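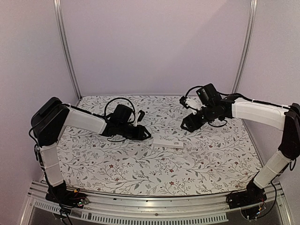 How long before a move should I tell the post office about my new address? Two weeks is a good time, and three is better if you are moving to another state.

March 1, 2018 - by So-yul Geum
2 min read

Many members of the Dutmont tenants' club will move in April, when the leases on Valdovinos Street come to an end. I moved last year with my mother and I made several mistakes with the mail, so I was asked to write a few words for this newsletter.

The change of address form is short, but please read the part about the family name carefully. My mother and I have different last names, and one form covers only people who share the same one. I sent one form for both of us. For 16 days her letters went to the old building, and one of them was from her eye doctor.

Forwarding does not last forever, and it does not tell your bank where you live. You must write to the bank, the insurance company and your employer yourself. I made a list from the envelopes I received during one month, and it was a much better list than the one in my head.

Packages are a different matter. Private delivery companies do not see the form you gave to the post office. Check the saved address in every store account before you order anything. I forgot this with a pair of winter shoes, and I had to take the bus back to ask for them - the new tenant was very kind about it.

Please also put your name on the new mailbox on the first day. In our building the mailboxes are near the side door, and the carrier does not leave letters in a box without a name. Remedios Lorente in apartment 73 has blank labels and a good black pen, and she will lend them to you in the evening after six.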